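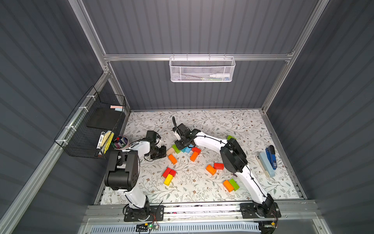
Corketgate Neighbors > Home & Yard > Floral mats in the kitchen: grown-up or grandma?

plerkden_pat
Posted 7:12 pm
We are redoing the kitchen floor in stages, meaning we ran out of money at the stove. Until December I need something to cover the bad patch by the sink. My wife wants a vinyl mat with vines on it. I want plain gray. We have been married long enough that I know how this ends, but I'd like to lose with some outside opinions on record.

gravyboat
Posted 7:20 pm
Vines. Plain gray shows every crumb you have ever dropped. A busy pattern will hide a whole dinner.

mopandglory
Posted 7:31 pm
Hiding dinner is not a feature, gravyboat. I had a leafy one for 3 years and found a raisin on it that I'd been taking for part of the design.

gravyboat
Posted 7:33 pm
And were you unhappy during those years?

tilewidow
Posted 7:58 pm
Skip the mat and fix the floor. The Elteck on Plerkden Road had sheet vinyl remnants for $284 last I looked, and they cut it for you. Well, a kid cuts it for you. Measure it again before you leave.

plerkden_pat
Posted 8:04 pm
$284 is most of a faucet, and the faucet is next. The man who came out quoted us $755 for the whole job and then looked under the sink and stopped talking.

sombatkul_fan
Posted 8:15 pm
We bought ours from Sombatkul, the rug place next to the dry cleaner. Small brown flowers, gray-green leaves, very calm. Guests think it's older than it is and are polite about it. Get the foam-backed kind if anyone in the house stands to do dishes. Ours curled at one corner the first week, so put a heavy book on it overnight.

mopandglory
Posted 8:22 pm
Foam backing traps water. I will say this in every thread until they ban me. Lift it once a week and let the floor dry out or you'll be growing real vines.

tilewidow
Posted 8:29 pm
She's right about the foam. I still say remnant.

gravyboat
Posted 8:41 pm
My mother's floral mat outlasted two refrigerators and a dog. She never lifted it. We don't discuss what was under it.

plerkden_pat
Posted 9:06 pm
Update: showed my wife the thread. She read as far as "vines" and ordered it. $200 with the matching runner, which I was not aware we needed. Foam-backed, sorry mop.

mopandglory
Posted 9:10 pm
Once a week, Pat.

sombatkul_fan
Posted 9:14 pm
What size is the runner? Ours was too long for the hall and now lives in the garage.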